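Stone Counters, Sticky Rings and the Drawer Under the Kettle

I've been meaning to write up my kitchen counter habits ever since Mireille Aubert left a comment asking how I keep dark stone from looking streaky.

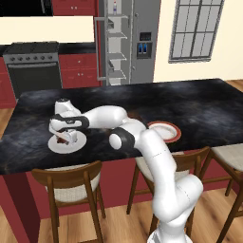
Mireille has a black counter and two teenagers, so she has my full sympathy. Dark stone shows everything. Crumbs, fingerprints, the ghost of a wet glass, that weird cloudy swipe you only notice when the sun comes in sideways at breakfast. I grew up with speckled beige laminate that could have hidden a whole loaf of bread, and it took me a while to learn a new way of wiping.

Daily wipe-down

Use less soap than you think. Most streaks are dried soap! I put one small drop of dish liquid in a bowl of warm water, wring the cloth until it barely drips, wipe, then go over it again with plain water. Then dry it. Drying is the part I skipped for years and it makes all the difference. A flat-weave cotton towel works better than terry, which leaves fuzz all over a dark surface.

No vinegar on marble, please. I know vinegar is the darling of every tips page (including this one, see the kettle section further down), but it etches marble and leaves dull spots that no amount of rubbing will bring back. Same with lemon, same with those spray cleaners that smell like a lemon and turn out to have citric acid in them. Check the label.

Wine, coffee, tomato sauce: blot, don't wipe. Wiping pushes it across more stone. Blot with a paper towel, then do the soapy water.

Oily spots

If a bottle of oil has been sitting in the same place and you get a darker ring, try a baking soda paste. Mix baking soda with enough water to make something like thick yogurt, spread it over the spot, cover it with plastic wrap and tape down the edges. Leave it overnight, take the plastic off and let the paste dry out completely before you lift it with a plastic scraper. Rinse and dry. Mine needed two rounds. Test it in a corner first, especially on a polished finish, and don't scrub while it's on there.

Now I keep my oil on a saucer, and the saucer goes in the dishwasher whenever it gets tacky. Problem gone.

Does it need sealing?

Drip a little water on the counter in a spot you use a lot and go do something else for 15 minutes. If the stone underneath has gone darker when you wipe it up, it's time to seal. If the water is still sitting there in a bead, leave it alone for now. I check mine every June, mostly so I remember to do it at all.

When you do seal, work in small sections and buff off the extra before it dries. I let mine dry on the counter the first time and spent an entire evening polishing off the haze with an old pillowcase. Read the directions on your own bottle, they're all a bit different.

Plates that look scratched and probably aren't

Those gray pencil lines on white plates are usually metal left behind by knives and forks. I was ready to throw out a whole stack before my neighbor Agathe Vasseur showed me how she cleans hers. She makes a paste of cream of tartar and water, rubs it on with a damp cloth, and rinses. It takes a bit of elbow work, but most of the lines came right off mine. The few that stayed are real scratches and I've made my peace with them.

For tea stains inside mugs, baking soda on a wet finger. That's it, that's the tip.

The kettle (vinegar is fine in this one)

Half white vinegar and half water, bring it to a boil, switch it off, let it sit for half an hour. Pour it out, then boil plain water and pour that out too. Do the plain boil twice if your nose is sensitive, or your morning coffee will taste like a pickle. Keep the kettle well away from the marble while you pour!

The drawer under the kettle

Everyone has this drawer. Mine held batteries, birthday candles, three bottle openers, a takeout menu from a place that closed, and a key to I don't know what. I dumped it all on a towel one rainy afternoon (the towel is so you can carry the whole mess away if somebody rings the bell) and only put back what I'd used since the holidays. Small boxes make good dividers. I used the lids and bottoms of tea boxes, which fit nicely side by side, and a dab of poster putty under each one keeps them from sliding.

The mystery key is on a hook now. I can't throw away a key.

Cloths and sponges

I keep a stack of 9 cotton cloths and use a fresh one every day, two if I've been frying. They go in a hot wash with no fabric softener, as softener coats the fibers and then they just push water around. If they come out smelling sour, soak them in hot water with a scoop of washing soda before the next wash.

Sponges I've mostly given up on. If you love yours, squeeze it out hard after every use and stand it on its edge so air gets to both sides. Lying flat in a puddle by the faucet is how they get that smell.

A few odds and ends from your comments

Sticky label glue on jars: rub in a little cooking oil, wait ten minutes, then wash with hot soapy water. Peanut butter works too, but then you have peanut butter everywhere.

Squeaky cabinet hinge: a touch of candle wax on the pin quieted mine. Spray oil drips, and I'd rather not have it over the plates.

Cutting board that skates around: a damp paper towel underneath, folded flat.

Brown sugar gone to brick: a slice of bread in the container overnight, lid on tight.

Somebody also asked about burned rice on the bottom of a stainless pan. Cover it with water, add a spoonful of baking soda, simmer gently and let it cool with the lid on. Most of it lifts with a wooden spoon. Don't try that one on aluminum, the soda can discolor it.

Next time I'm tackling the oven door, including the gap between the two panes of glass where the drips get in. If you've managed to clean yours without taking the whole door off, leave me a comment and tell me how you did it.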